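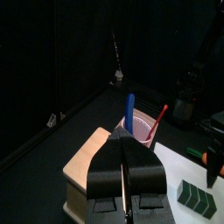

The gripper of the Carker cell, with its two fingers close together in front of a pink cup.

How a Robot Cell Is Cared For
Paneo Science Center, Young Visitors' Pages
Reading level: ages 8 to 11

A robot needs care, just as a bicycle or a piano does. Screws work loose, dust settles, and parts that rub against each other wear down. The Paneo Science Center has a robot called Carker in the Engelhardt Hall. These pages explain how the staff set it up in the morning, how they look after it, and what they do when something needs to be repaired.

What is a robot cell?

A robot arm usually works inside its own space. The arm, the table, the walls and everything fixed to them are together called a cell. The walls of the Carker cell are black, and so are the metal rails that run along the edges of the table. Small silver brackets hold on to the rails at the corner and along the side. A bracket is a piece of metal that keeps other pieces firmly in place.

At the end of the arm is the gripper. The gripper does the work that your hand does when you pick up a pencil. It has two curved fingers. They move toward each other to hold an object and away from each other to let it go. A small camera rides along near the gripper, and the picture at the top of this page shows its view.

Getting ready in the morning

The cell is prepared before the doors of the center open. The work begins at 8 and is done by a technician. A technician is a person trained to set up and repair machines. The technician for the Carker cell is Ilse Goossens.

First, the power to the arm is kept off. The technician places a lock on the main switch and puts the key in her pocket. As long as the lock is on the switch, the arm cannot be started by anyone else.

Next, she looks over the rails and brackets and tries each screw with a tool. A screw that turns easily is tightened. If the table were to shift by even the width of a fingernail, the robot would reach for a cup and find that the cup was in the wrong place. The robot goes where its program tells it to go, and the program depends on the table staying still.

The fingers of the gripper are wiped with a soft cloth. Oil from people's hands can make them slippery. The technician also looks at them closely for scratches and cracks, and she looks at the cables along the arm. A cable must have enough room to bend when the arm bends.

Then the lock comes off and the power goes on. The arm moves slowly to a resting position called "home." Every day of work for the robot begins and ends there.

Practice objects

Robots learn and are tested with ordinary things. A plastic cup, thin sticks in different colors and a wooden box are all useful. Each one asks something different of the gripper:

A cup is hollow. If the fingers press too hard, the cup may bend.
A thin stick is easy to miss, and it may lean to one side.
A box has flat sides that are good for gripping, but a large box may be wider than the fingers can open.

After the arm has reached home, the technician runs a short practice with objects of this kind. She watches the fingers open and close, and she listens. A healthy gripper makes a soft, even sound. A click or a scraping noise is written down in the cell's logbook.

The logbook

The logbook is a record of everything that is done to the machine. Each entry has a number. The most recent entry when these pages were written was number 851, and it reads: "Left finger cleaned. Two screws tightened on rear rail. No noise."

Short notes like this one are valuable. If the same screw is loose again and again, the logbook will show it, and the technician can replace the screw before it falls out. The center keeps its old logbooks on a shelf in the workshop, where they take up some 70 centimeters.

When a part wears out

In April, visitors noticed that the gripper was dropping its stick. The technician turned off the power, put the lock in place and removed the gripper from the arm. It is held on by 4 screws. On the workbench she found that one finger had worn smooth at the tip and could no longer hold anything thin.

A new finger was fitted. After that, the robot had to be told exactly where its new fingertip was. This job is called calibration. The arm is guided to a point whose position is already known, and the computer compares that point with where it believes the fingertip to be. If the two do not agree, the computer's numbers are corrected. Calibration is done again and again until the answers match.

Rules for visitors

Please stay behind the yellow line while the arm is moving.
Do not lean on the walls of the cell.
If you hear an unusual noise, tell a member of staff.
Food and drinks must remain outside the Engelhardt Hall.

Words to know

Bracket: a metal piece that holds other pieces together.
Calibration: checking a machine's measurements and correcting them.
Cell: the closed space in which a robot works.
Gripper: the part of a robot that holds objects.
Logbook: a written record of work on a machine.

Something to try at home

Place a pencil in a cup. Using only your thumb and one finger, lift the pencil out and put it back without touching the cup. Now put on a thick winter glove and do the same. Write down what changed. You may bring your notes to the Vemo workshop for young visitors, which is led by Rami Saab in the room next to the Engelhardt Hall. Children under 8 should come with an adult.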